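Sorting small parts for a wool tent repair - how do you keep them apart?
Teltberg Help > Tents and Canvas > Repairs

Posted by Gunnel Midtbø, 7/18/21

Hello all. I have an old Grikurlow tent which I got from my uncle. The canvas is good, but many of the eyelets along the bottom are rusty, and some of the toggles are broken. I have decided to change all of them this summer so it is ready for the trip in September.

My problem is a little stupid maybe. The new eyelets come in two parts, the eyelet and the washer, and the supplier has sent me two sizes in the same bag. When I start working I mix everything, and twice I have pressed a big washer on a small eyelet. It looks fine until you pull on it, and then it comes off with a piece of canvas.

So I ask two things. How do you keep the parts in order when you work? And must I put a patch behind the eyelet where the cloth is already torn, or is it enough to choose a bigger size? The tear is 7 mm at the worst place.

I paid 2,825 kroner for the parts and the pressing tool together, and I would not like to buy more.

Sverre Solheim
Member, 1,742 posts

Hello Gunnel. It is not a stupid problem, I have done the same.

I will take the second thing first, for it is the more important. You must put a patch. A bigger eyelet takes away more cloth, and the cloth near an old rusty eyelet is weak even when it looks healthy. Rust eats cotton. Cut away everything which is brown, also if the hole becomes larger than you like. Then sew a patch of the same weight of canvas on the inner side, with two rows of stitches, and let the patch go under the hem if you can reach. Only after this you make the new hole, and make it smaller than you think. The eyelet should be pushed through with some force. If it falls in by itself, the hole is too big.

For thread I use polyester with a cotton cover. Pure cotton thread swells and closes the needle holes, which is good, but it rots at the ground where it is always damp. Put wax on it in any case.

Concerning the order of things: small open boxes, one for each part, and never two bags open at the same time. I do all the small size along one side of the tent, then I put it away completely before I take out the big ones. It is slower, but you will not have to remove any. 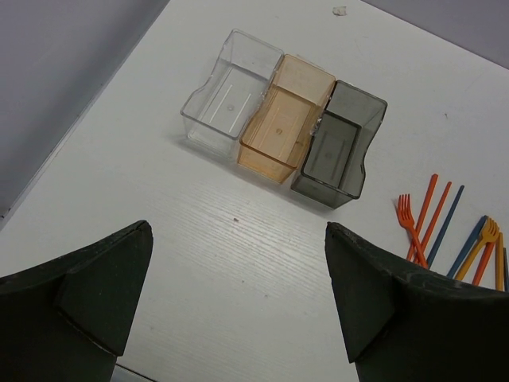

Should I wash the canvas before I sew on the patch?
Brush it dry and wipe the place with lukewarm water without soap, then let it dry for two days before you sew.

One more advice about the toggles. If they are the wooden type from Brekke, don't throw away the broken ones before you have measured the loop. The newer ones are thicker and the old loop can be too short. I had to make new loops on one whole side.

Skisuven
New member

just buy a new tent, you can find a decent one for 3,000 if you look a bit. old cotton is heavy anyway

Gunnel Midtbø

Thank you Sverre, this was very helpful. I looked again this evening and there is brown colour around more of the holes than I believed, so I will cut and patch those also. I had not thought about the loops. Mine are the Brekke type, and I have kept the broken toggles in a jar.

To Skisuven - it is kind of you, but I want to keep this one. It was in the family a long time and it is very quiet in the wind.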